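From: Ximena Bravo
To: manip-methods list
Date: 18th February
Subject: Re: splitting long demos at subgoals – does it help on packing tasks?

Santino Sosa wrote:
> We tried your segment-and-relabel recipe on our bin task and got nothing
> out of it. Same success rate as training on the whole episodes, maybe a
> hair worse. Before I drop it I would like to know what your episodes look
> like. How long are they, how many repeats of the same motion, and where
> exactly do you put the cuts? The write-up from November says "at grasp
> events", and we read that as the moment the gripper closes. Also, do you
> keep the bits where both arms are idle?
>
> Santino

Santino,

Thanks for trying it. I think the cut point is your problem, and the November write-up is to blame. We do not cut when the gripper closes. We cut when it has opened again after a release and the fingertips are clear of the other objects. If you cut at closing, every segment starts with something already in hand, and the policy never sees a clean approach from rest. We made that mistake for the first 4 weeks ourselves and saw the same flat result you describe.

The task where it makes the most difference for us is the egg tray from the Durkidico set. Two arms, one tray with fifteen cups in three rows of five, eggs that all look the same. The full task is to fill the tray from the table. One episode is a long run of nearly identical picks and places, and the only thing that really changes is which cups are taken and where the remaining eggs are lying.

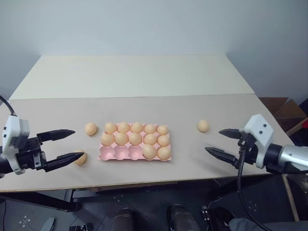 Egg tray task: twelve eggs in the tray, one in the left gripper, one on the table to either side.

With whole episodes, the model has to work out from a long history how far along it is. In practice ours mostly learned a rhythm. It would do the back row well, then reach for a cup that was already full, or go back to a spot on the table where an egg had been. With segments, each training sample starts from a state like any other and the target is one egg into one cup. The relabeling step then adds the cup index as a short goal, taken from the difference between the tray at the start of the segment and the tray at the end.

The numbers, for what they are worth on one task: 445 segments from 35 full episodes, with 12 more episodes held out. We lost a few segments where the tray moved during placement and the cup index could not be read off reliably. I would throw those out in your data too. On the bin task you may not have a natural index at all, and then the relabeling does very little and you are left with just shorter clips. Olivares saw that on their parts sorting as well, as far as I know, though they have not written it up.

On idle time: keep it, but cap it. Our teleoperators pause between eggs, especially near the end, when the only cup left is at a corner and they are deciding which arm should go. We first removed every pause and the policy became jumpy, starting a new reach before the last release had settled. Now we keep up to two seconds at the start of each segment and drop the rest.
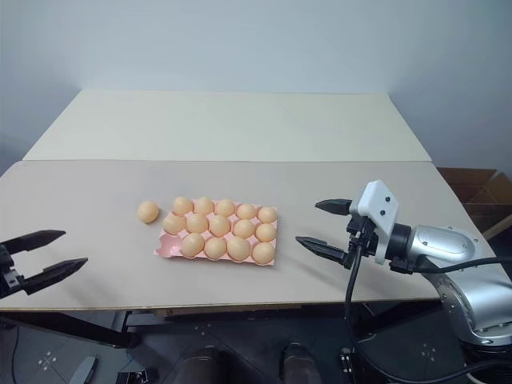
The last cup is also where I would look first when you compare the two ways of training. Errors early in an episode wash out, and an average over all placements hides most of the gap. If you score only the final placement, whole-episode training falls well behind in our hands. The approach has neighbors on two sides and there is no second choice of cup. It is also the state with the fewest samples, one per episode by definition, so we sample the final segments more often during training. Without that oversampling the gain on the last egg shrinks a lot – this was also missing from the write-up, sorry.

One thing I am less sure of is the choice of arm. We let the operators pick freely and the labels carry no arm information. The Veltdale people fix it by side of the table and they claim steadier results. We have not tested it properly. My guess is it matters for eggs lying near the middle and not much elsewhere, but that is a guess.

If you want to rerun, the smallest useful test would be:

1. Move your cuts to after release, fingers open and clear.
2. Cap idle time at two seconds instead of removing it.
3. Score the last placement separately.

I would leave the goal labels alone until you have seen what the first change does. The segmenting script is in the Torkovia repo under tools. The release threshold in there is tuned to our grippers and will be wrong for yours. Plot the finger opening for a few episodes before you trust it.

Could you also say how many objects are in your bin at the start? If it is only three or four, the episodes may be short enough that splitting them gains nothing, and I would want to put that in the next version.

Ximena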